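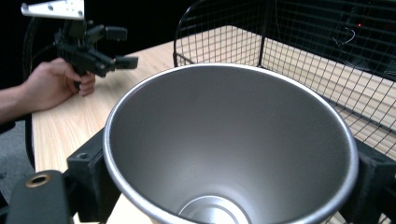

Depth-based grasp planner fails on reflective metal containers

Posted in: Perception and Planning

Jimar

Our laboratory is preparing a pick-and-place policy trained on demonstrations recorded with hand-held grippers. Grasp candidates are first proposed from a depth point cloud and then ranked by the policy. The pipeline performs acceptably on cardboard and matte plastic. On a silver metal bucket, the planner places candidates inside the wall or several centimeters beyond the rim. A black wire mesh basket on the same wooden table produces a second problem: the collision checker treats it as a solid box in some cycles and as free space in others.

We run the planner at 10 Hz with a voxel size of 4 mm. Increasing the number of candidates to 500 did not improve the result. Is there a recommended configuration for such objects, or should the depth stage be replaced?

Faith Okoth

The two faults should be treated separately.

For the bucket, please inspect the raw depth before any filtering is applied. Bright highlights along a curved rim commonly return invalid or displaced values, and a hole-filling filter will then spread them across the opening. Disable hole filling, reject points with low confidence, and fit a circle to the rim edge in the color image. The fitted rim can be passed to the planner as a primitive. Additional candidates will not help while the surface itself is wrong.

For the mesh, the occupancy map is most likely clearing voxels whenever a ray passes through an opening. Register the basket as a fixed collision object and exclude that region from ray clearing.

Please also confirm that the gripper's own parts are masked in the wrist view. An incomplete mask leaves phantom obstacles close to the fingers.

Hesau

We had the same thing with steel bowls. Lowering the exposure helped a little. Try a smaller voxel.

Castaño

A smaller voxel size is not advised until the filter has been corrected, as it will preserve more of the false points. In our installation, planning time rose by almost 60 percent after such a change, with no improvement in grasp placement. The self-mask should be regenerated whenever the finger pads or mounting plate are exchanged.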